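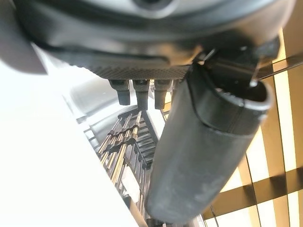 Three short dark pins beneath a textured plate. Photo: Sosina Alemayehu

Put the timetables back on the bus stops

By Sosina Alemayehu

In September the paper timetables came down from almost 100 bus stops in and around Lakbridge. The frames are still up. Behind the plastic, where the times used to be, there is a square code and a line asking passengers to download the Skavier app. I think this was a mistake, and one that could be put right quickly.

I use the 14, which runs from the market square out to Besosora and back. I have used it for years and I know most of the times by heart, so the change makes little difference to my own day. I also have a phone and I don't mind using it. The app is fairly good. It shows where the bus is on a map, and when there are roadworks on Tarar Hill it usually gives a fair idea of the delay. A sheet of paper can't do that, and I would be sorry to lose the app now that we have it.

My complaint is that the sheet of paper did several jobs the app does badly, and they were taken away without anyone asking whether they were still needed.

The first was to tell people that there was a bus at all. A person walking past a stop with a timetable on it could see that the bus went to the hospital twice an hour and stopped running after tea. They might never have thought of using it before. A square code tells them nothing until they have already decided to travel. I learned that the 14 went past the swimming baths by standing at the stop in the rain and reading the whole sheet because there was nothing else to look at. Few people browse a bus app for the pleasure of it.

The second job was to show the whole day at once. If I am going to see my aunt in Besosora I want to know when the next bus leaves, but I also want to know when the last one comes back, and whether there is a gap in the afternoon. On paper that took one look. In the app I have to set the stop, change the date box to the right day, switch the direction, and scroll. The full table is in there, under a menu called "More", as a file made to be printed on a large sheet. On a small screen it has to be pulled about with two fingers to read a single column.

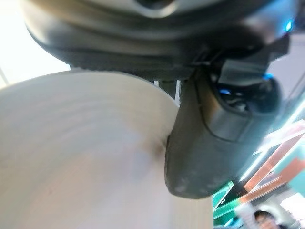
Then there are the people who can't use the app or don't wish to. My aunt is 74. She has a mobile phone with buttons, which she keeps for emergencies, and she is perfectly happy with it. She was told by the enquiry line that a friend or relative could look up the times for her. That's true, and I do look them up, and I write them on a card which she keeps in her purse. In other words she has a paper timetable again, in my handwriting, covering only the journeys she thought to ask me for. If she stays longer than planned at the shops, the card is no help.

It would be wrong to treat this as a matter for older people only. Phones run out of charge. Visitors arrive without the app, and the signal at the bottom of Tarar Hill is poor enough that the page often gives up halfway. Children of nine or ten who are just starting to travel by themselves may not have a phone, and plenty of parents would like to put off buying one. A bus is one of the first things a child can learn to manage alone. Reading the times off a board was part of learning it.

The case on the other side is mostly about cost. Times change, sheets have to be printed, and a person has to go round in a van with a key and swap them. I accept that this is dull work and has to be paid for. There is also a fair point about wrong information. A sheet that is a year out of date is worse than a blank frame, and we had a few of those. The stop outside the old post office carried the summer times well into winter.

But the times on most of these routes change very little. The 14 has kept the same pattern for as long as I have been catching it, apart from one early journey that was moved by a few minutes. A plain printed sheet with the date it was put up, and the code next to it for anyone who wants live news, would deal with nearly all of this. There is room in the frame for both. If money is too short to do every stop, then start with the square, the hospital, the schools and the two ends of each route, and add the others as sheets fall due for a change.

I would also bring back the folded booklet. It used to sit in a rack by the library door and another by the driver's seat. People picked it up and took it home, and it ended up on the fridge or in the drawer by the telephone. I still have the last one. The corner has come off the front and the Besosora page is loose, but apart from that one early bus it is correct, and I lent it to a neighbour last week who wanted to know how late she could stay at the hospital.

The bus company says it will look at passenger numbers in the spring before deciding anything further. I hope it will also ask people at the stops, and some of the ones who have given up waiting at them. Numbers taken from the app can only come from people who have it. Anyone who would like the sheets back should write in before then, and say which stop they use.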